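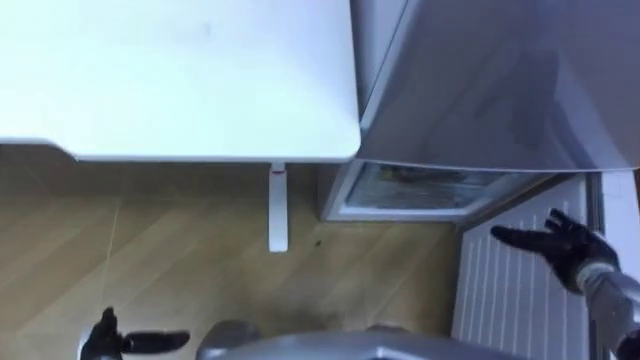 I had a phone call from Eduardo Lagman last month that I've been meaning to write up, and now that the museum at Pleltach has confirmed it I finally can. His uncle Rommel's logbook has been found, and it's coming home in June.

If you've read my bits and pieces before you'll know I have a soft spot for merchant seamen, who did an awful lot of dangerous work in wartime and got very little of the credit. Rommel Magbanua was one of them. He was a second engineer on the Panganiban, a cargo steamer that spent the war years hauling fuel, tinned food and (for one memorable trip) a whole hold full of boots. She was hit by a torpedo in 1943 and went down in under half an hour. There were 14 men in Rommel's lifeboat and they were adrift for nine days before a patrol vessel found them.

The family always knew he'd kept a log. He talked about it, Eduardo says, usually after a good dinner, and he was cross about having lost it. He'd handed it over to a naval officer at the rescue port so that somebody could copy out the names of the missing, and he never got it back. He wrote letters for years. I've seen the carbon copies and they start out very polite indeed and get steadily less so!

Rommel died without seeing it again, and that would have been that, except for a house clearance in Gullard. A box of old shipping papers went to the museum there, and it sat on a shelf until a retired teacher called in to look up something else altogether and asked what was in it. Between two bundles of coal receipts was a small book with oilcloth covers, and inside the front one, in pencil, "R. Magbanua, 2nd Eng."

I went down to have a look at it myself. It's a thick little thing, 200 pages, with the first half full of engine readings and grumbles about the quality of the coal. Then you turn over a leaf and the writing changes. He must have had the stub of a pencil in the lifeboat with him, because there's an entry for every one of the nine days. Most of them are only a line or two. "Rain in the night, all drank." "Cook very low, sang to him." I had to stop for a minute after that one and go and get a cup of tea.

The part that will matter most to other families is at the back. Rommel wrote down everybody he could remember from the crew, with where he'd last seen them, and some of those men were only ever listed as missing, presumed lost. Eduardo has already heard from two families, and one daughter, now well into her eighties, has learned that her father was in the boat station helping others over the side. She had never been told anything at all.

The wreck itself is a long way out of reach. A survey ship called the Virnex passed over the area a few years back and logged something the right size at 2,065 metres, but there's been no proper look at it and I don't suppose there will be. Eduardo doesn't mind. He told me his uncle never wanted her disturbed -- there are men still aboard, and to him it was their grave.

Pleltach is where Rommel sailed from and where his name is on the seamen's memorial, along with the other survivors and the dead, 626 names in all from the local ships. The logbook will be on show in the front room of the museum there from June, opened at the lifeboat pages, and there'll be a typed copy you can sit down and read through. It's free to get in, mornings only.

Eduardo is still hoping to trace relatives of the ship's cook, who did live, by the way -- he's in the final entry, asking for an egg. If you had family on the Panganiban, the museum will pass a letter on to him.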